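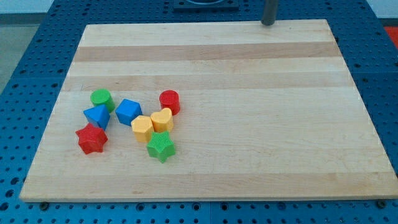
Hirnetstead, February. I'm Pouran Tehrani, I run Ilusex out of a converted shop on the high street, and I'm very happy to tell you that our first set of shape blocks goes on sale this Wednesday! We've been making wooden boards for years, mostly for kitchens, and the blocks came along when a customer wanted something her grandson could use on the same board she rolled her dough on. So we made her a few, and then her neighbor wanted some, and you can guess the rest. There are hearts, stars, cylinders and a few more in red, green, blue and yellow, all plastic, and I left that crosshatched texture on the sides of the stars as I like how it feels under a thumb. The maple board with the two darker stripes is the one I keep coming back to (I've tried plain ones, and they look a bit bare to me).

The set is called Prurnari. It has 8 blocks, it comes with the board, and it costs $118. You can also buy the blocks without the board if you already own one of ours, just ask at the counter.

What do you do with them? Whatever you like! My own family sorts them by color, then by shape, then argues over where the blue prism should go. The stars come in two colors, red and green, so there's a pair to hunt for, and the cylinders work the same way. Small kids mostly want to stack things, and the flat tops on the cylinders are good for that.

Pētersons, the toy and kitchen store by the station, will carry Prurnari from the same day. They've taken 12 sets to begin with and I'm told the window is ours for two weeks, so go and have a look if you're passing.

We'll have a table set up in our shop on Wednesday from 2 in the afternoon, with coffee on and blocks out for anyone who wants to play. Reporters are welcome, kids even more so. Ask for Pouran at the counter.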